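Home Travel Notes Visiting Edach Before You Rent There

Visiting Edach Before You Rent There

The open day in Edach was meant to show people who might move there what living in the place is like. I went in June, on the early train, with 6 apartments circled on a map and a pair of shoes I regretted by the station steps.

Edach splits into two halves that don't think much of each other. Up the hill is Sernine, which has the trees, the church, the good bakery and the prices. Down by the tracks is everything else. The agents' leaflet calls the lower half "up and coming," a phrase I have now seen applied to four towns, two of which have been coming since I was in school.

Our guide was Anikó Bozsik, who has lived on both sides and rents out a flat on neither. She walked faster than the group and answered every question about parking with a short laugh. In Sernine we saw a one-bedroom at 735 a month, heating extra, with a balcony that would suit a person standing sideways. The kitchen was lovely. The bathroom door opened onto the fridge.

Lower Edach was more my speed. Magyar Street has a hardware store, two barbers, a swimming pool and a café that serves lunch until it feels like stopping. Rents here run roughly 100 less for the same floor space, and you get the freight trains thrown in. I asked a tenant on the third floor whether you stop hearing them. "What?" he said.

The last stop was the Osix building, an old mill being turned into 400 apartments with workshops on the ground floor. The sales office had a scale model and a bowl of mints. The show apartment itself was locked, and the man with the key was at lunch, presumably on Magyar Street. 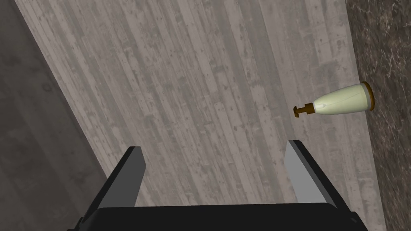

Open gripper and a large wooden surface, computer rendering.

The Osix people would like a deposit before the stairs are finished. I took a mint and said I'd think about it.

If you go, start at the bottom of the hill in the morning and save Sernine for the afternoon, when the bakery marks down the rolls. Look at the water pressure everywhere. The bus back to the station leaves from behind the pool, and the sign for it is on the other side of the street.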